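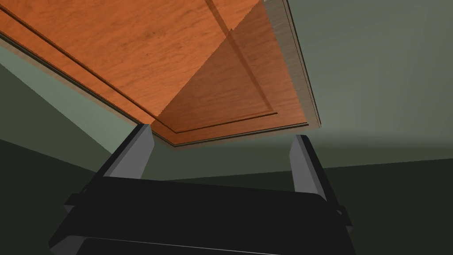

Flavcombe asked last week whether this position buys the grippers or just counts them. It buys them. The posting below has been reworded to make that plain.

Home | Openings | Facilities | Contact

Equipment Planning Analyst, Manipulation Group
Fadus, Hiltira site
Posted January 2026

Fadus is hiring one analyst to plan and budget equipment for its manipulation group. Cabinet and door tasks are modeled in simulation before hardware is ordered, and the analyst turns those results into a purchase schedule. The position reports to the facilities lead.

Duties
- Maintain the five-year replacement plan for arms, two-finger grippers and controllers.
- Compare finger opening and reach in simulation against supplier data sheets, and record mismatches before a quote is accepted.
- Prepare purchase requests. Anything over $4,000 needs two written quotes.
- Track spare finger pads. Minimum stock is 20 pairs.
- Budget simulation licenses and compute separately from hardware.

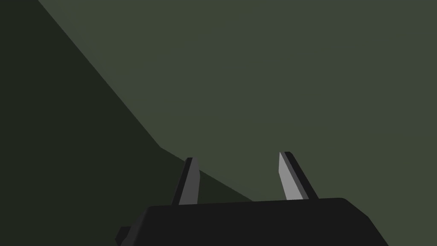 The first assignment is the gripper order for the Enriquez cell. The draft lists one model for every station. The analyst will check whether door tasks need a wider opening than the tabletop tasks, price both cases, and submit a recommendation in March. Freight, mounting plates and cables go on the same sheet as the grippers.

Requirements
- Experience purchasing lab or production equipment.
- Working knowledge of spreadsheets and depreciation schedules.
- Ability to read a mechanical drawing. Programming is useful but not required.

Full time, on site. Travel is under 5 percent. Send a resume and one sample budget with prices removed to the Fadus hiring desk, Hiltira.

Search openings Keyword or location Go

Comments

tmk_ops: Is the service contract part of this budget or does maintenance carry it?

Fadus hiring desk: Maintenance carries it after the first year. Year one is in the purchase price.

gearlash: Would you take someone from packaging lines? I have bought grippers, all pneumatic.

Fadus hiring desk: Yes, please apply.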